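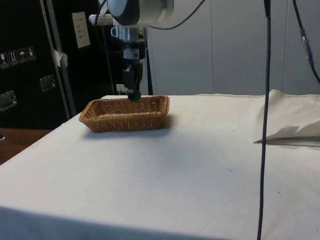
The wicker basket on its white cloth

Baskets and small things: my table gallery

Hi, and welcome back to the gallery! I'm Nosipho Gumede and I like plain objects on plain cloth, which my family finds a little baffling. I've been adding to these pages since May and there are 46 sets up now – this one is all about a shallow wicker basket.

I fell for the weave first. It's tight and even, light tan going to caramel, and the corners are nicely rounded so it never looks boxy. I paid 2 dollars for it at the Platwood flea market and carried it home on the bus, on my lap, like a cake. I've looked at much fancier ones in the Bélanger shop window and I still like mine better.

For this set I wanted one spot of strong color to go with all that tan and white. I tried a lemon at home first (too cheerful), then a spool of red thread (kept rolling off the table!), and then I remembered the little green ball. It's a dark, matte green, and it looks so good with wicker.

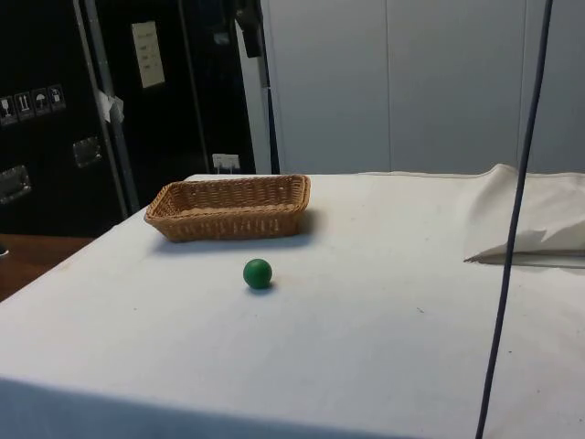 The ball out front

I love the bit of bare cloth between the two of them, and the way the basket throws its soft gray shadow down to the right. The cloth has creases and a few tiny specks on it. I never iron for these pages and I'm not about to start – a bit of wrinkle makes white much nicer to look at.

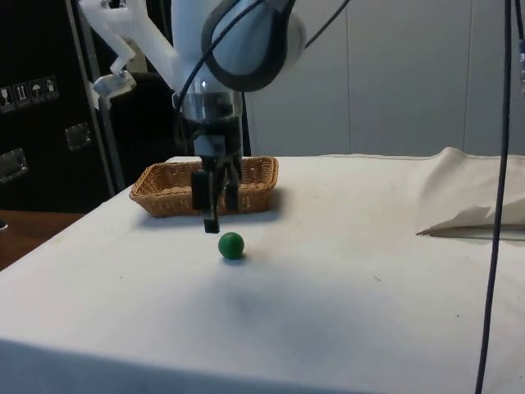
Green ball, with the basket behind

Next up is a set on enamel mugs, if I can stop drinking out of them long enough.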